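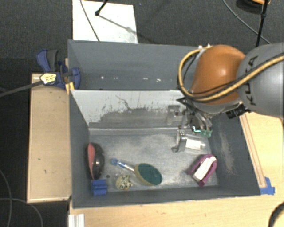
Hostus two-compartment bin, three months in

Short version: good bin, bad floor finish, buy clamps.

We use it for grasp collection. Arm is a KUKA, objects go in one side, arm picks, drops on the other side, then swap. Every try gets logged, good or bad, and the learner trains on the lot. 1682 attempts on the best day so far, so the thing gets hit a lot.

Size. Big enough. 18 objects in one half still leaves room for the fingers to get down beside something. Our mix is the usual junk: dish wand, speckled ball, blue block, clear package with a white label. The clear stuff is where you want your examples, and gray metal behind it makes it really hard to see. Good for training I guess, less good for your success rate.

Floor. Scuffs fast. Ours was cloudy and marked up well before the first 1000 tries. Depth camera doesnt care much. Color model did, it kept going for pale patches until we fed it more tries with a worn floor. Don't bother polishing, it comes right back.

Divider. Takes the most abuse, paint is scraped to bits and theres one thin jagged scratch. Hasn't bent. Placing over it is fine as long as your lift height is sane.

Corners. Worst part. Flat things end up against the left wall and stay there, fingers can't get around them. We lost 447 tries in one run to the same block before somebody put in a skip rule. A sloped insert would fix it, Hostus dont sell one. Plustska does but the size is off for this bin.

Mounting. None included!! It slides. Bar clamp on one edge and blue tape on a wood strip is what we have, works ok. Check the bin pose after every object swap or your labels drift and you wont notice till training.

Versus the Dauda tray: deeper, heavier, much less stuff flying out. Dauda is easier to clean.

4 out of 5. Would buy again, would like holes in the base.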